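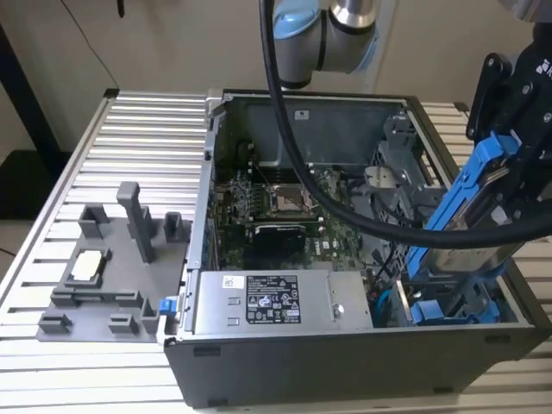

Desktop tower on its side with the panel off, power supply nearest.

Print this thread | E-mail this thread

Buying off-lease office desktops for a small library, worth it?

stacks_and_cables
Our branch has a budget of 1,772 dollars to replace the public computers. We need 8 of them. The county's usual supplier, Trustmont, quoted us new machines at a price that would get us two. So I am looking at off-lease office towers from a reseller called Bremum. They sell them by the lot, tested, no drives, 90 day warranty. People use our computers for e-mail, job applications, printing tax forms and some video. That's it.

Has anyone here done this for a public room and what would you watch out for?

oakmere
We did this two years ago for a senior center. No regrets. Add up the parts the seller leaves out before you compare prices. No drives means you buy drives. Ours also came without the drive brackets, and those were a pain to find. Ask before you pay.

PlainTextPete
I'd go the other way. Get small new boxes, fewer of them, and put a time limit on sessions. Old towers use more power and make more noise, and you are the one who will be fixing them. I looked after a room of secondhand machines for a school and spent most Fridays on it.

oakmere
What was failing on them, though? With ours it was keyboards and mice, which would wear out on new machines too.

PlainTextPete
Fans and power supplies mostly. Two boards. Some of those machines were nine years old when we got them, so I'll give you that. Nobody should buy that old for a public room.

hexkey_lou
Age is the thing to ask about. A reseller will tell you the processor family if you push. If they say "business class, various" and won't go further, walk away. Mixed lots are bad for you for another reason: you want every machine to be the same so you can set up one, copy it to the rest, and swap parts between them when something dies.

Also check that the processor is included. I have seen lots sold as "tested" where the board was tested and the processor was then pulled and sold on its own. It's in the small print. Same with memory.
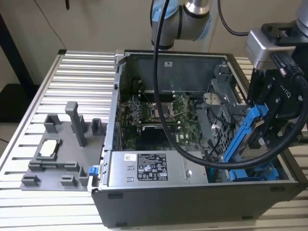
Can I use a regular power supply from a store if one of these office towers loses its own?
Depends on the model. Many office towers use the maker's own connectors and a supply with an odd shape, so a store one won't fit without an adapter, and sometimes not even then. Look up the part number on the label before you buy the lot and see what a used one costs.

stacks_and_cables
Good, I hadn't thought about that. I wrote to Bremum and asked for the model, the processor and whether brackets come with them. They answered the same day. All one model, processors and memory in, brackets "in most units." I have asked what most means.

The price for the lot is 800. Drives would be another 300. That leaves us money for keyboards and a spare machine.

hexkey_lou
That's fair if they are all the same model. Get the bracket answer in writing.

PlainTextPete
Still think you should count your own hours. 672 left over sounds nice until you're the repair shop. But for tax forms and e-mail they will do the job, I won't argue that part.

marla_q_west
We bought from Salminen, not Bremum, so I can't speak for the seller. A few things from setting up our room:

1. Open every one when it arrives, even if it boots. Blow the dust out outdoors and reseat the memory.

2. Replace the coin battery on the board in all of them. A dead one makes the clock wrong, and then web pages throw security warnings and patrons think they broke something.

3. Write the serial number on a sheet along with what you changed. We use a plain spreadsheet.
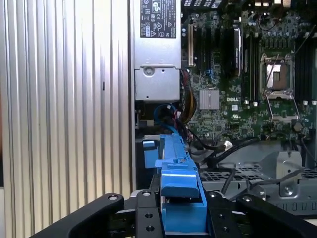
4. Set a password on the startup menu and turn off booting from USB. Kids will try it.

5. Use a restore program that wipes each session. We pay for Drellano. There are free ones, but I haven't used them.

oakmere
Agree with all of that except 5. The guest account settings that come with the system were enough for us and cost nothing.

marla_q_west
They might be enough for a senior center. We get a lot of teenagers.

stacks_and_cables
Bremum says six of the lot have brackets and they'll send the rest loose in a bag. Ordering this week, delivery in June. I'll post how it goes.

Contact us | Copyright the forum and its posters | Back to top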